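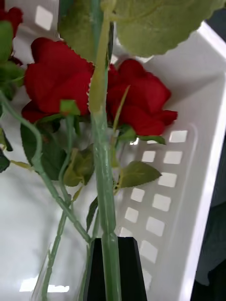

Opinion | Planning and Waterfront

Jun 20, 2026

The council should turn down the lease on the old boat shed

Jotwood has been arguing about the boat shed for longer than most of us have been arguing about anything else. The roof was patched, the slipway was fenced, and twice the building went up for tender with no bids worth reading. So I understand why councillors were pleased when Zuka came forward with an offer to take the whole site and turn it into a food hall. I still think they should say no to the lease as it is written.

I have nothing against food halls. I would probably eat there. The town is short of places to sit indoors near the water, and the two cafes on the quay close early for most of the year. If the question were simply whether people should be able to buy a bowl of soup in the boat shed, I would be in favour.

The question in front of the council in July is a different one. The draft lease gives one company control of the shed, the slipway and the strip of public hardstanding between the shed and the harbour wall. Most of the public discussion has been about the shed. Very little has been about the strip, and the strip is the part that matters to people who don't plan to buy anything.

At present anyone can walk along it. Anglers use it in the mornings. The rowing club carries its boats across it, and on Saturdays in summer parents stand there with pushchairs while the sailing lessons are on. None of this is written down anywhere, which is how these things tend to be in a small harbour. Under the draft, the tenant may place tables across the strip "during trading hours" and must leave a route "where practicable". Trading hours are not defined. Neither is practicable.

I asked at the public session what would happen if the tenant decided that no route was practicable during a busy week. The answer was that officers would expect a sensible approach. I am sure they would. A lease should say what the sensible approach is, so that whoever holds the job in ten years can look it up.

Then there is the money. The proposed rent starts at £3000 a month, with the first 6 months free while the building is fitted out. For a listed shed that has earned nothing for years, that looks fair. But the council keeps responsibility for the outer walls and the slipway, and the slipway is the expensive part. The last survey said the lower section needed work soon, and the report from Trajkovski, the engineers who looked at it, would not put a figure on the job until the piles had been inspected. That inspection has not been done. We are being asked to agree the income before anyone knows the cost.

Supporters of the scheme point out that Zuka expects 300 customers on a good day and that some of them will spend money elsewhere in town. They may. I would like to see the parking worked out first. The quay car park is full by mid-morning in the summer as it is, and the residents of the terraces behind it already put up with cars on both pavements. The transport note attached to the application is a page and a half long, and most of that is a map.

Deliveries get one sentence. They will come by the harbour road, which is single track past the chandlery and has no turning space at the end. A lorry that meets another has to back up to the church. Anyone who has tried to get a trailer down there knows how that goes.

None of these faults is fatal. They could be put right without losing the tenant. The lease could cover the shed alone and leave the strip out, with a separate yearly licence for outdoor tables that sets a clear width to be kept open. The piles could be inspected before anything is signed. Deliveries could be limited to early morning. When Imevis took on the old customs house, conditions much like these were attached, and the company signed them and has traded there since.

The argument I hear most often against asking for more is that we might scare off the only bidder. It is a real risk, and I don't want to wave it away. The shed could stand empty for another winter. But it has stood empty through plenty of winters, and a poor lease runs for 25 years. If the company wants the site as much as its presentation said, a few extra pages will not put it off.

Councillors have until the July meeting to ask for changes. Written comments can be left at the harbour office or sent to the planning desk, quoting the name of the site. I have sent mine.

Print this article
E-mail this to a friend

Filed under: Opinion, Harbour, Council

More from Opinion
Bus shelters belong where the buses stop
Why the library should open later, not longer
The harbour road needs a passing place
Leave the bandstand where it is
Beach hut fees: a second look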